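Workshop notebook, Pumell quarter model
May, morning and then again after 16:00

Continued from the last entry. The question is still the same: where did the quarter of Pumell end before the tram line was built? The old parish sheet puts the limit at the stream, and the later city sheet puts it at the back wall of the Werneck works. Between the two there is a strip of land, and on this strip stand most of the houses people in Skoststead now call "old Pumell". So for the model it matters which sheet we follow.

I traced the parish sheet again at the large scale, on the thick paper this time. The thin paper moved too much with the damp and I lost the corner by the wash-house. Thick paper is better but the pencil must be soft, otherwise the line stays in the paper when it is rubbed out. The scan I did not use. It is stretched in one direction and I do not know by how much.

The two sheets have 43 plots in common. I laid them one on the other with the church door and the bridge as fixed points. In the north part they agree well. From the bakery down to the stream the city sheet goes slowly away to the east, and at the bottom of Kuo Street the difference is 7 mm on the paper, too large to be my tracing. I think the city surveyor measured Kuo Street along the slope and did not correct it. The street is steep there, as everybody knows who has gone up it with a bicycle.

To do: walk Kuo Street with the long tape and the level, from the bakery to the stream, and measure both ways. If the slope explains the difference, we keep the parish sheet for the lower part and the city sheet only for the houses which came later.

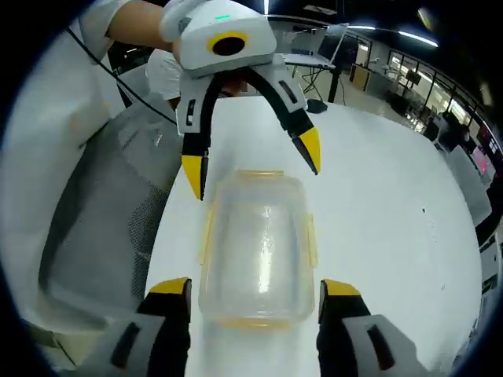 The house blocks for the lower part are cut, lime wood, sanded on four sides, with the bottom left rough for the glue. I cut them a little too high on purpose, so that the roofs can be planed to the correct line when the ground is ready. The trouble is that they get mixed. Twice already I found a block from the mill side among the ones for the church square, and without the pencil number they look the same. Clear boxes with a lid that locks would be best, the same type as the one on the white table, with the rounded corners and the yellow clips along the rim. One box for each street, name on a paper strip, and the strip goes inside so it does not come off. The open trays can then go back to the paint shelf.

Ground layers: the cork sheet was a mistake for the slope. It looks fine when it is flat but on the Kuo Street side it breaks at the step. I made a test piece with card in nine layers and it holds the form much better, only it is slow to cut. A new blade after every second layer. Glue thin, press under the board until the next morning. The test piece I pressed only over lunch has come up at one corner.

About the works. The Werneck building had its main gate to the yard and no gate to the street, if the insurance drawing is right. On the city sheet there is a gate to the street. The two drawings are ten years apart, so both can be correct, and then the gate was opened in this time. This would fit with the tram, since the workers would come from the other side of the town and no longer only from Pumell. I have no proof for this. Please do not write it on the label before somebody has found it in the building permits.

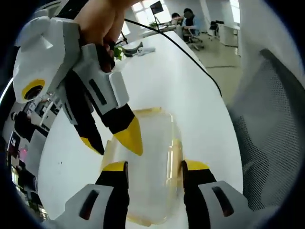
The permits are in the town archive, in the second series, sorted by street and not by owner. Ask for Kuo Street and also for Mill Lane — the works are on the corner and the clerk could have put them under either name. The reading room closes at noon.

Colour of the roofs: still open. All slate would be simple, but in the postcards the low houses by the stream are clearly lighter than the rest. Could be tiles, could be wooden shingles. For now I leave the wood without colour and put a small dot of pencil on the roofs in question.

Came back after 16:00. The layers from yesterday are dry and flat. Checked the church door against the bridge once more with the steel ruler, same value as in the morning. Glued the first blocks on the north side only, where both sheets agree. Everything south of the bakery waits for the tape.

Missing from the drawer: the small square and the long clamp. If you have them, please put them back before the next pressing.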